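Sorting and storing half-used tubes of sealant

October
Posted by Gizella Dudás

Hello everyone, and thank you in advance for reading, because I do go on. My late uncle left me his house and, along with it, a utility room that I think he had been filling since the year 2000. He never threw out a tube of anything. Tub and tile sealant, window sealant, wood glue, grout in squeeze bottles, two kinds of stuff for gutters, and a whole shoebox of nozzles that don't seem to belong to any of it. He was a lovely man and he fixed everything in that house himself -- most of it twice, if my aunt is to be believed.

I have spent three evenings carrying it all to the long table by the window so I can see what I'm dealing with. My first idea was to put everything in a big tote and push it under the bench, which is how he had it, but then I found myself digging through the whole lot just to find one tube for the bathroom and gave that up. So now I want to do it properly, in the clear bins I bought for the purpose, and keep only what is worth keeping.

What I can't decide is how to store the sealant itself. Some people tell me to lay the tubes flat, some tell me to stand them on their caps, and the man at Kerekes (our hardware store, very patient with me) told me to throw out anything opened and start over, but of course he would like to sell me new ones! I hate waste. Several of these feel completely full and soft when I squeeze them. Others are hard at the tip and soft lower down. One has a date on the crimp that I read as 2067, which can't be right unless my uncle knew something we don't.

I would also like to know what ought to live together. Can the cleaning things share a shelf with the sealants? I use the wipes every time I touch this stuff, so it would be handy. And is there any sense in keeping opened tubes for repairs, or am I just carrying on the family habit?

The room is unheated in winter, if that matters, and there is one shallow closet in the hallway that stays warm. My bathroom tub needs doing before my sister comes to stay, so that is the first job whatever else happens.

Gizella

Barbara Kaczmarczyk

Oh, Gizella, I could have written this myself. I went through my mother's garage two summers ago and I still find caulk in my dreams. Let me tell you what worked for me, and you can take whatever parts of it suit your room.

Start by making two piles, opened and unopened, and don't let yourself read labels yet or you will be there until midnight. Once you have the piles, lay the opened ones down on the table side by side and press each one gently, working from the bottom end up to the neck. If the body is soft all the way, it's a keeper for now. If the tip is hard and the rest is soft, you can often save it by pulling the plug out with a long screw -- turn it in a little way, then draw it out slowly with pliers. If there are hard lumps in the body, say goodbye to it. I know that hurts, but a lumpy bead around a tub is a misery and you will only end up scraping it off.

Do read the fronts of the tubes when you get to that stage. The big friendly words are the same on half of them, and it's the smaller print that tells you whether you have silicone or something you can paint over. I had a whole row of blue ones that all promised to be waterproof, and only when I put on my reading glasses did I see that they weren't all meant for the same job.

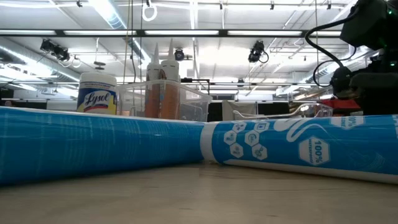
Where to put things afterward

Your warm hallway closet is the place for the sealants. Most of the tubes I've owned say on the back to protect them from freezing, and the water-based ones especially don't forgive you for a hard winter. The unheated room can have the nozzles, the scrapers, the tape and the gloves, and anything else that doesn't care about the temperature.

I stand mine up in clear bins, cap end down, so that whatever is inside settles toward the opening and not away from it. I wouldn't swear that it makes them last longer, but it does mean I'm not squeezing air for the first minute. If a tube has a rounded or pointed tip that won't stand, lay it on its side in the bin with the label facing out, and don't fret over it. The clear bins are a very good choice, by the way. I used pretty baskets the first time and never could tell what was in them.

As for your wipes, I keep a canister right by the bins on the table while I work, because sealant gets on everything, including the dog. For longer storage I put cleaners on a different shelf. There's no great science behind that in my house, it's only that a leaky bottle once ruined every label in the bin below it and I had to guess at the lot. Anything with bleach or ammonia in it should have its own spot anyway, and never in the same bin as each other.

One more thing and then I'll stop. Write the month and year you opened each tube on a piece of masking tape and stick it on the body, not the cap. Caps wander. I learned that from a booklet that came with a set of Janedent bins, and it was worth more to me than the bins, which cracked.

Good luck with the tub! Dry it overnight before you start, and take out every bit of the old bead. New silicone does not like to sit on top of old silicone.

Gergely Dobos

Throw out anything opened. A new tube costs less than a lunch. Also that date is probably a batch number, they print all kinds of things on the crimp.

Rozália Bozsik

I'm going to disagree a little with Gergely, though he's right about the batch number. If it were me I would use a fresh tube for the bathroom, where a failure means water behind the wall, and keep the opened ones for small jobs where it doesn't matter so much. I have done the trim in my mudroom, a wobbly birdbath and the back of a picture frame with old tubes, and they've all held up nicely. (The picture frame was a mistake for other reasons.)

Before you use any old tube for anything, squeeze a line onto a bit of cardboard and leave it until the next day. Write on the cardboard which tube it came from. If the line has gone rubbery and doesn't smear, the tube is still good. If it's sticky or stringy, it has had its day, and no amount of waiting will help it. I do four or five on one piece of cardboard while my coffee is brewing and look at them the following morning.

When I sort, I don't put anything straight into the bins. I set the empty bins along the back of the table and keep the front clear for handling, picking up one tube at a time, and I don't start on the next until the first has a home. It sounds slow, but it goes along at a good clip once you've done a few, and you don't end up with that heap in the middle that makes you want to go and lie down. Tubes I can't make up my mind about get stood upright by themselves, and I come back to those at the end.

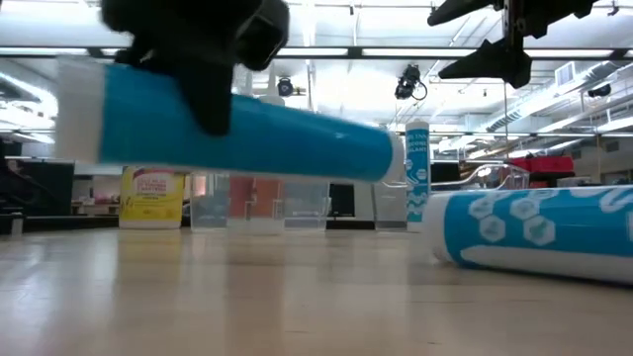
Erzsébet Szalai

May I add something about the caps, Rozália, as you've covered the rest so well? Before the cap goes back on, wipe the threads clean, squeeze until the sealant just reaches the opening, and put a small square of plastic wrap over it. Then screw the cap down on top of the wrap. I've had a tube of plain bathroom silicone stay usable through a second winter that way, in a hall closet much like the one Gizella describes.

For tubes whose caps are long gone, I use a fat screw in the nozzle and a bit of tape around the outside. It isn't elegant, and my husband says the drawer looks like a porcupine, but it works well enough for a few weeks. The Pruvgate rubber caps they sell for this never fit mine. Yours may be a different size, so perhaps try one before buying the bag.

And please, for the hard ones you're throwing away, check what your town wants done with them. Ours takes fully cured tubes in the regular trash but wants anything still soft brought to the drop-off, along with the old paint. I kept a coffee can for those and took it over when it was full.

Gizella Dudás

Thank you all so much, I've read everything twice and printed out Barbara's. I tried the cardboard test with six tubes last night. Two were perfectly rubbery this morning, three are still sticky, and one I forgot to label, so that one will have to be done again. I have bought a new tube for the tub, Gergely, so you may rest easy.

The shoebox of nozzles I haven't had the heart to open again yet. Does anyone know if they're all the same thread, or do I have to try every single one?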